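Veren 2 Water Softener
Installation and Set-Up Guide
Section 3: Location, Connection and First Start

3.1 Before you begin

Read this section through once before cutting any pipe. The Veren 2 must be connected to the cold main after the shutoff valve and before the water heater. Outdoor faucets and irrigation lines should branch off ahead of the softener.

Check that the following are on hand:
Bypass valve assembly (supplied, bagged with the O-rings)
Drain hose and clamp (supplied)
Brine line with float elbow (supplied)
Silicone grease, food grade (not supplied)
Softener salt, pellet type (not supplied)

Do not use petroleum jelly or pipe dope on the O-rings. Both will cause the seals to swell.

3.2 Choosing the location

1. Select a level, dry floor area that will not freeze. The resin tank and cabinet stand side by side and must both rest fully on the floor.
2. Leave enough room above the cabinet to lift the salt lid clear of its hinge.
3. Confirm that a floor drain, laundry standpipe or utility sink is within reach of the drain hose.
4. Confirm that a grounded outlet is within reach of the power cord. Do not use an outlet controlled by a wall switch.
5. Keep the unit out of direct sunlight.

Where the softener is to stand in a finished room, look over the floor and the flat surfaces close to it before moving the tanks in. Brine leaves white marks on dark finishes. A drip tray (Holon tray kit, ordered separately) is recommended in these rooms. 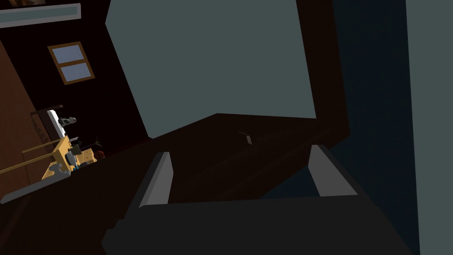 Figure 3-1. Gray-green panel face and dark surface, indoor location.

Note: Do not fasten the cabinet to a door, panel or partition. The cabinet has to be pulled forward for service.

3.3 Connecting the bypass valve

1. Close the main shutoff valve. Open the lowest cold faucet in the house and let the line drain.
2. Turn off the power or gas to the water heater.
3. Grease the O-rings lightly and seat one in each port of the control head.
4. Push the bypass valve squarely into the ports. Fit both retaining clips. The clips should snap flush and should not rotate.
5. Connect the house supply to the port marked IN and the house line to the port marked OUT. Flow arrows are molded into the valve body.
6. Set the bypass valve to BYPASS.

CAUTION: If copper pipe is used, complete all soldering before attaching the bypass valve. Heat carried along the pipe will deform the ports.

CAUTION: A softener breaks the electrical path in metal plumbing. Install a ground clamp and jumper wire across the inlet and outlet pipes where local code calls for it.

3.4 Drain hose and brine line

1. Push the drain hose onto the barbed fitting and tighten the clamp.
2. Route the hose to the drain without kinks. Secure the free end so that it cannot whip during backwash.
3. Leave an air gap between the end of the hose and the drain opening. Never push the hose down into the drain.
4. Connect the brine line to the float elbow and hand-tighten the nut.

Run the hose along the foot of the wall where possible. It should not cross a walkway or pass beneath a door.

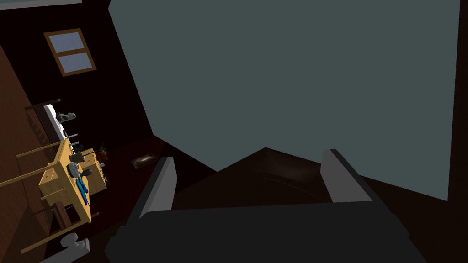

Figure 3-2. Slate-gray plane meeting a dark brown surface.

3.5 Programming

1. Plug in the power cord. The display shows the model code, then 12:00.
2. Press SET and use the arrow keys to enter the time of day.
3. Press SET again and enter the water hardness in grains per gallon.
4. Enter the regeneration time. The factory setting is 2:00 a.m.
5. Enter the reserve in gallons. The factory setting is 730.

Settings are kept in memory during a power outage. The clock is not, and must be reset.

3.6 First start

1. Add 3 gallons of water to the cabinet, then fill with salt to the line.
2. Turn the bypass valve slowly toward SERVICE, stopping partway until the sound of air has ceased.
3. Open a cold faucet and run it until the water is clear.
4. Check every joint for leaks.
5. Hold REGEN until the motor starts. Let the full cycle finish.
6. Restore power or gas to the water heater.

Replace the Kuipers prefilter cartridge, if fitted, every 3,000 gallons.

Grernham Water Products
Revision issued 13 Oct 2019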